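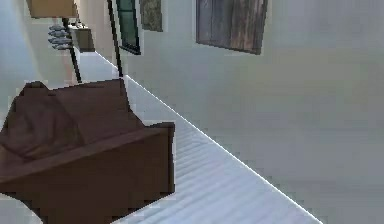

Rules for Testing a Home Robot in Simulation
Project report, Narayanan Rajan and Faith Kinyua
Submitted 1/24/19

1. Why we chose this topic

In November our group began to test a navigation program for a small home robot. The program is named Skonis and it was written by students of the year before us. We received the code and a folder of results, but we could not repeat the results. The old report said that the robot reached the goal "in most cases". It did not say what is a case, or how near to the goal is near enough.

Our supervisor then proposed that we change the project. The new task was to write a set of testing rules, and to check if two persons who follow the rules get the same answer.

2. The test rooms

All tests were made in the Baran simulator, in furnished home models. We used 30 start positions. The living areas have large furniture such as an armchair, and also thin things such as a floor lamp with a black pole. The kitchen side is more open, with a refrigerator standing at the back wall. 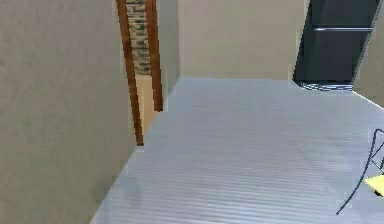
A wide open floor is easy for driving but it is not so easy for judging. When the robot stops in the middle of such a floor, two persons can disagree if it has arrived or if it is lost. For this reason Rule 2 gives a distance and does not use the word "near". Doorways are a different problem. A robot may stand half in one room and half in the other, and in our first week Faith marked this as success and I marked it as failure.

3. The rules

Rule 1. Write the start position, the goal and the random seed before the run begins.
Rule 2. The goal is reached when the center of the robot base is inside the goal circle and the robot has stopped.
Rule 3. Any contact with furniture, wall or door frame is counted, also if it is very light.
Rule 4. A run may be removed only for a simulator fault. The removed run stays in the log, with the reason.
Rule 5. Do not change the program during a test series. If you must change it, start the series again.

4. Results

We made 2,728 runs in total. From these we took 574 for a double check, where each of us read the log alone. We disagreed on 62 of them. Almost all were contacts with chair legs, where one of us had counted a long scrape as one contact and the other as several. We have now added to Rule 3 that a contact ends when the robot is free for one full second.

5. What is missing

The rules say nothing about people or pets in the home, and we did not test on a real floor. We also compared our text with the lab handbook of Clandgate, and it has a good part on emergency stop that we did not copy, as our robot exists only in software. A group that will use real hardware should read that part first.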